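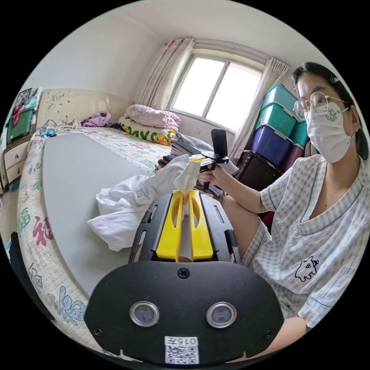
*Figure 8.1. White cloth held between the two fingers of a hand-held gripper.*

# 8. Learning to Handle Cloth

Papers on cloth handling tend to begin with a promise. The Pandell planner was going to fold anything after 42 demonstrations. Readers who tried it on their own laundry will remember how that went, and Exercise 2 asks you to repeat the experience.

A rigid block has a pose: six numbers, and the planner is content. A crumpled cloth has no such thing. Most of its surface is hidden inside its own folds, and the software must choose a grasp point from whatever is left showing. Many systems deal with this by assuming the cloth starts flat, on a plain table, under even light. Keep Figure 8.2 in mind when you meet that assumption.
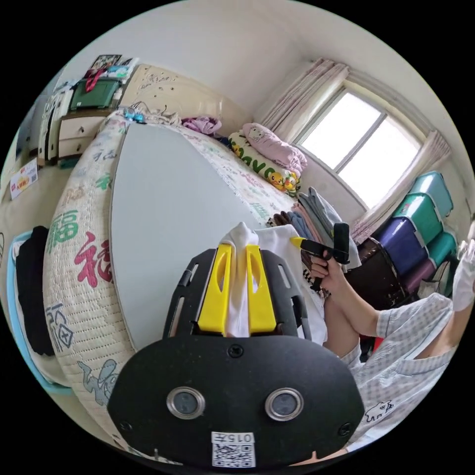
*Figure 8.2. The pinched cloth rises to a peak above the jaws. Patterned matting, pillows and folded clothes share the view.*

A segmentation routine tuned on a bare bench has to decide where the white cloth ends and the rest of the bedroom begins. Rodel Dimaculangan's Flerkwood notes list up to five ways of getting this wrong, and we shall meet all of them in Section 8.2. His remedy, more varied training data, is reasonable. It is also what everyone says, and the notes offer little evidence on how much variety is enough.

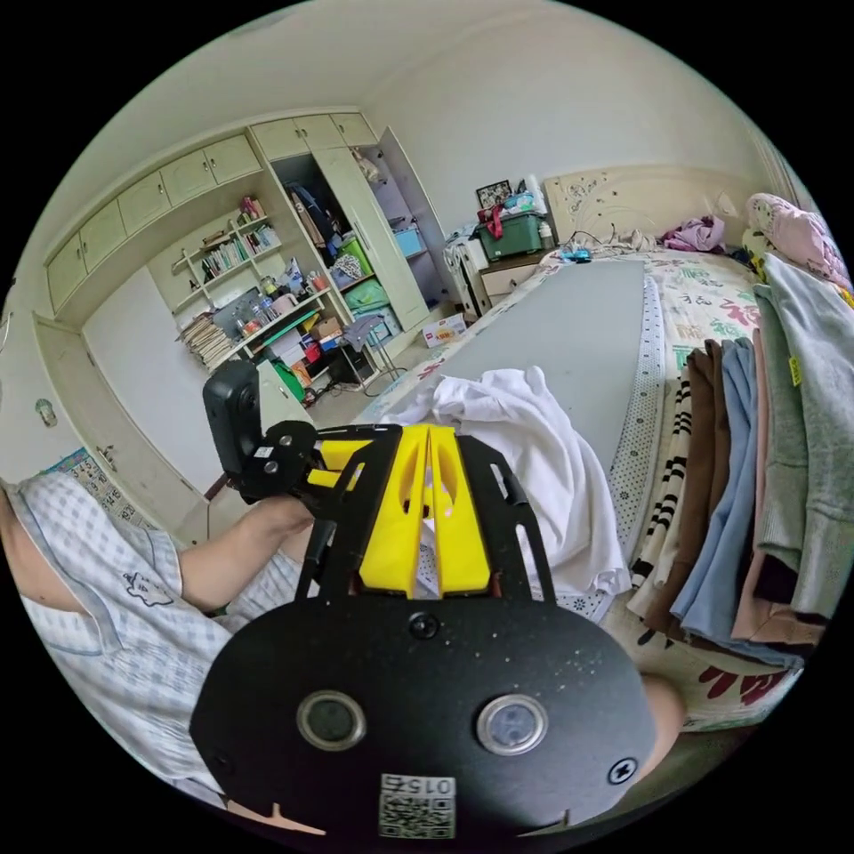

*Figure 8.3. Fingers close together, with the crumpled cloth beyond them on the bed.*

Before any grasp comes the approach, which textbooks (earlier editions of this one included) usually pass over. Where should the fingers go first? The Eskola controller picks the highest fold. Bretden picks the nearest edge, provided it can find one. Section 8.1 sets out both rules and the cases in which each of them fails.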